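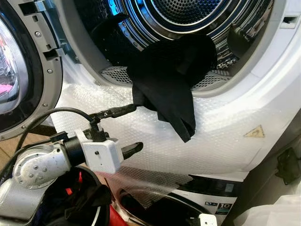
**Should black cotton come out of the dryer before the rest of a mixed load?**

Dark, lightweight pieces should come out as soon as they are dry at the seams, and the heavy items can go back in for another cycle.

**flandar_47** wrote:

That is the short version from the sticky. My question is narrower. I have a front-loader stacked over a washer, and black shirts come out with gray lint along the hems. Towels go in a separate load. I clean the screen before every cycle. What is left to check?

**C. Le Goff** wrote:

Check the lip of the opening. On a machine with the mesh at the bottom of the door opening, everything you pull out gets dragged across it. If the mesh holds lint from the last load, the hem picks it up on the way out. Wipe it with a damp cloth after the cycle and before unloading.

**besson_laundry** wrote:

Disagree with the order. Lint on the hem is nearly always from the wash. Dark cotton picks it up in the drum of the washer, and the dryer removes whatever it can. I ran the same shirt through the dryer alone 3 times and it came out cleaner each time.

**C. Le Goff** wrote:

One shirt alone is not a mixed load. It has room to tumble and the air gets through it. Try it with two pairs of jeans and report back.

**flandar_47** wrote:

Unloading is the part I had not considered. I pull everything out in one armful, over the lip. Does it matter if the clothes hang over the edge for a while? I usually stop halfway to sort.

**Jacqueline Bailly** wrote:

It matters a little. Cloth left folded over the rim takes a crease there, and black shows it. I would do it this way:

1. Open the door fully and let the drum stop.
2. Wipe the mesh and the rim.
3. Lift dark pieces out one at a time, holding them at the shoulder or waistband, and keep the hem off the rim where you can.
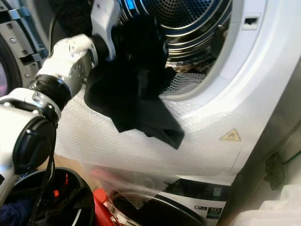
4. Shake each piece once and hang it. Fold later.

On a stacked pair the dryer opening is high enough that step 3 is easy. With a dryer on the floor I end up dragging things anyway.

**besson_laundry** wrote:

Step 4 is fine. Step 2 I still consider optional. Also, if you have protective film on the front panel, take it off. Bubble film holds static and lint, and the cloth rubs against it on the way down.

**Jacqueline Bailly** wrote:

Do you have a measurement for the static? I left mine on through June and saw no difference.

**besson_laundry** wrote:

No measurement. Lint was visible on the film — that was enough for me.

**flandar_47** wrote:

Tried it tonight with a mixed dark load, mesh wiped first. Hems are better, cuffs are the same. I will wash the next load inside out and change nothing else.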